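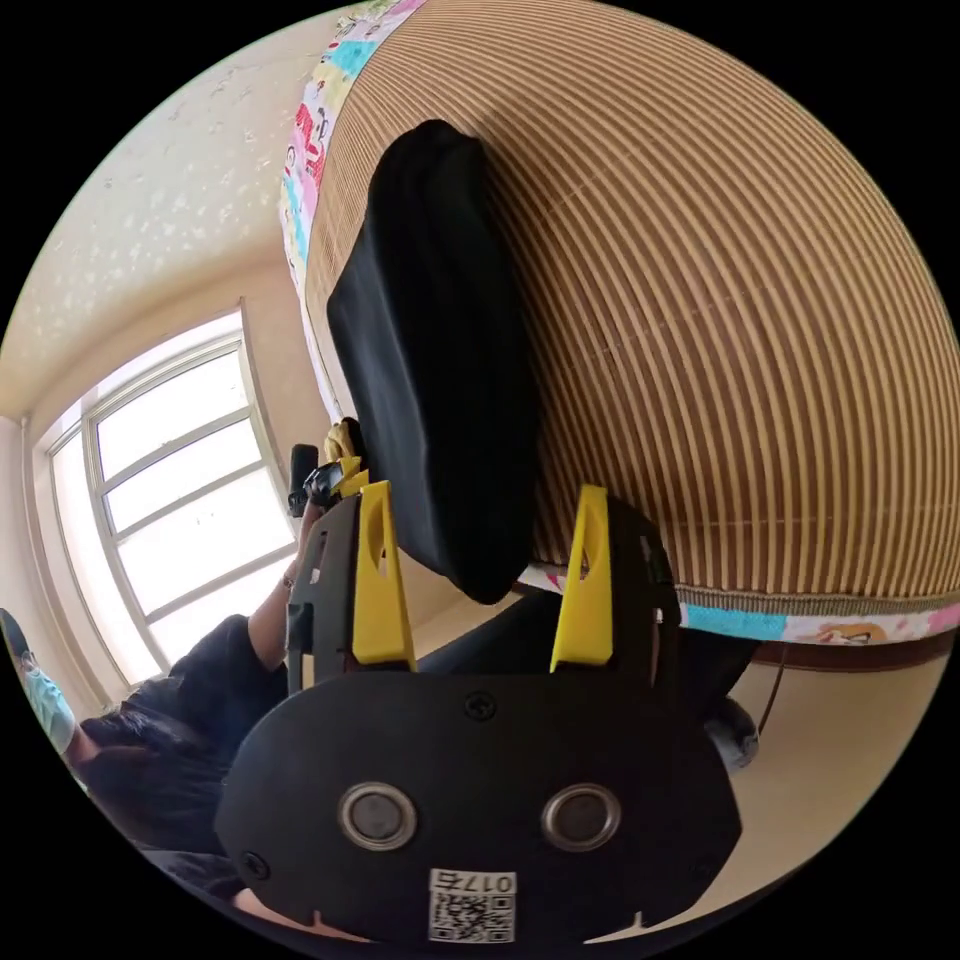
The Black Laundry Pages

Every household has a color it gave up on and a color it surrendered to. At ours the bedding got all the pink, turquoise and cartoon characters, and the clothes got black. Folding day therefore happens on the loudest bed on Stasiv Street, with a pile that looks like the coat room at a funeral.

It's a small room and the bed is the only surface in it big enough to lay out a pair of pants, so the bed is the folding table, the sorting table and, late at night, a bed.

On the mat. We switched to a striped woven one when the weather warmed up, and it's a decent surface for folding. It's firm, it doesn't bunch, and black lint shows up on it right away so you can pick it off. The cartoon border was sewn by an aunt with strong views on bare edges. Fargate Home sells a plain one for 18 dollars. She was not consulted about that and I don't plan to bring it up.

On long black things. A sleeve, a strap and one leg of a pair of leggings are the same item until you find the other end. My method is to hold it up and let it hang, then guess. I'm right more often than I used to be.
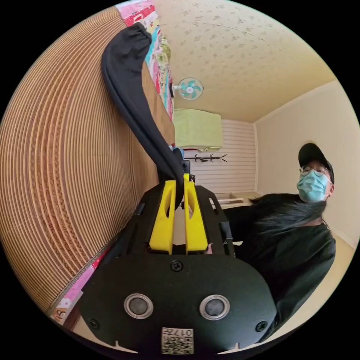
Doina Zupan wrote in to say that I'm making it hard for myself, and that anything long and black should be rolled straight off the line and sorted by feel, with the lights off if necessary. She has done it that way for years and claims she has only once gone to work in a pajama top.

I tried rolling for a week. The drawer looked wonderful -- like a tray of licorice -- and I couldn't find a single thing in it. By Monday I was back to flat folds.

On what counts as done. There's a school of thought (my husband is its founder) that holds a garment is folded once it has been picked up and put down again somewhere else. I've seen his stack. It leans.
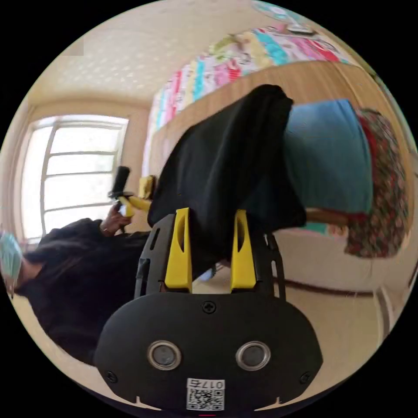 Black cloth, with some blue and a floral for morale.

The prints get folded last, as a reward. You can see what you're doing, the pattern tells you which side is out, and a small floral hides a crooked crease better than any iron. The patchwork is another matter. It's too big to fold alone and too cheerful to shove in a closet, so it mostly stays out where it can be seen.

I did once buy a folding board, a Wesik, the hinged kind. It makes a very nice square out of a T-shirt and a very confusing shape out of anything with legs. It lives behind the door now. If anybody near Stasiv wants it, come at 8 any evening and bring a bag.

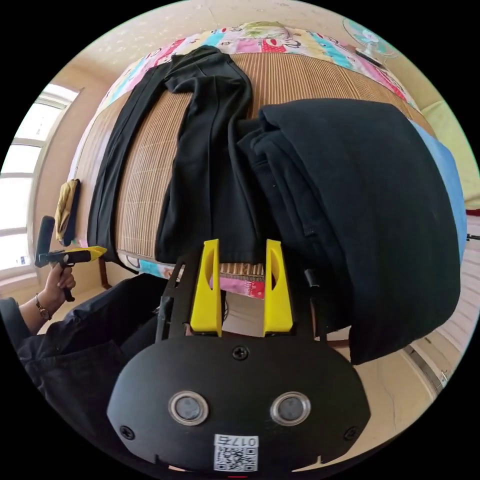
STOMERO, March

Trousers first, while there's still mat to put them on. I lay them out full length, smooth the legs down, match the seams, then fold in half and in half again. The thick stuff waits its turn in a heap at the side, and the heap is allowed to drape. I used to fight it.

Pockets get checked before the last fold. So far this spring that's produced a bus ticket, two buttons that match nothing we own, and a shopping list in my handwriting that says only "black thread."

More when the next load's dry.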